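Haltilbridge College of Technology
Automated Handling, Unit 2: Setting up and looking after the two-arm tabletop cell

Scope of this handout

These notes cover the Flesent cell in the teaching laboratory and the simulated copy of it that students use before they are admitted to the cell itself. They should be read before the February practical. Wiring, guarding and emergency stops are dealt with in the Unit 1 handout and are not repeated.

The cell consists of two arms facing a single table. Each arm is held in the software as a separate chain, with its own base position, joint limits and tool. Most faults reported by students in past years came from the settings of one arm being copied to the other.

Starting a session

Open the Joritix workspace file and load layout 406. Confirm that both arms report their home position. Load the objects only after the arms have been homed, as a reset moves the arms without regard to anything on the table. The left arm is then brought out over the table at low speed, and its gripper is stopped over bare surface. No object should be approached until the checks below have been entered on the record sheet.

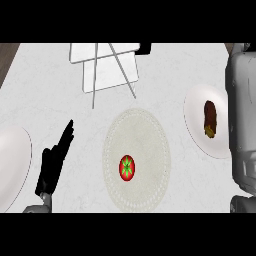

Caldeira

Layout 406 at the hold point, with the tomato on the lace placemat and the left gripper empty. The plate on the right carries the dark brown food item used in the second exercise. The white stand is treated as a fixed obstacle, and its thin rods must be included in the collision model along with its panels. Students who enter only the panels will be given paths that pass through the rods.

Checking the table height

The placemat and the plates are separate surfaces and must not share one height value. Enter the table height first, then the height of each item resting on it. Where a grasp closes above the tomato or presses into the placemat, examine these values before altering the grasp itself.

Checking the reach of the right arm

The housing of the right arm can come very close to the right-hand plate, and in the overhead view it may hide part of the rim. Read the clearance from the distance panel. The view alone is not sufficient evidence. If the clearance falls below 12 mm, return the arm to its home position and repeat the approach.

Routine care

At the end of each session, save the joint log, clear the objects and home both arms. On the cell itself, wipe the gripper fingers with a dry cloth and inspect the wrist seams for dirt. Report any play in the wrist joint to the laboratory office and leave the fixings as found. Gripper fingers are replaced in pairs, and the tool length must be measured again after replacement.

Work to be handed in

Each student submits the completed record sheet and the joint log for both exercises. Logs without a matching layout number will be returned unmarked.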